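4. What the Attendance Figures Can and Cannot Show

The claim we set out to test is a common one in church newsletters and denominational reports: that people who give something up for Lent come to worship more often in the months after Easter. We had doubts about it from the start, and the data in hand have not removed them.

Our survey went to 445 adults in three congregations, here called by their street names, Murar, Ogilvie and Brolis. We received 156 usable replies. That is a weak return, and the people who answer a four-page form about their prayer habits are unlikely to be the ones who slipped out before the final hymn. Every percentage in this section should be read with that in mind.
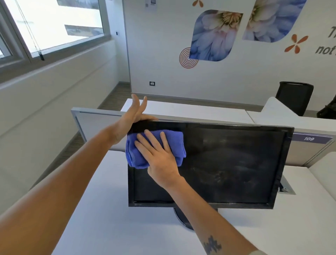
Of those who replied, 60 said they had kept a Lenten fast of some kind. The word "fast" covered a good deal. Some meant no meat on Fridays. Others meant no chocolate, no online shopping, or no television after supper. Earlier writers have tended to put all of these in one box and call it "observance," and then to treat the box as if it measured devotion. We see little ground for this. A person may drop dessert in order to lose weight and mention Lent only when asked.

The fasting group did report more Sundays at church in April than the others did. But they also reported more Sundays before Lent began. Once we compare each person with his or her own earlier habit, most of the gap goes away, and what remains rests on 13 people, nearly all of them at Ogilvie. Ogilvie also started a shared Sunday breakfast that spring. We cannot separate the fast from the pancakes, and we doubt that anyone working from paper forms could. 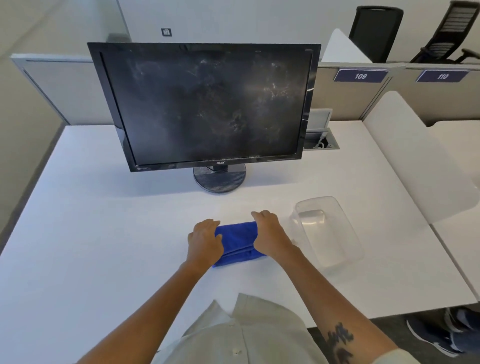

By the Prornow Parish Study Group
2018-01-12

Figure 1. Two hands gripping a folded blue cloth before a smudged black monitor.

A second problem is memory. Replies were gathered in the fall, and people were asked to recall what they did months earlier. At Murar, where ushers keep a head count, the Sundays people claimed add up to more than the count allows. Brolis keeps no such record, so its replies stand unchecked. Studies that lean on recall alone, with no outside count, deserve more caution than they usually get from preachers in search of a good opening.

None of this means that fasting does nothing. It may well change how a person prays, eats or treats a neighbor, and those were never our questions. On attendance, the most we can say is that faithful attenders are more likely to fast, which most pastors could have told us. Section 5 takes up the same replies by age and household size.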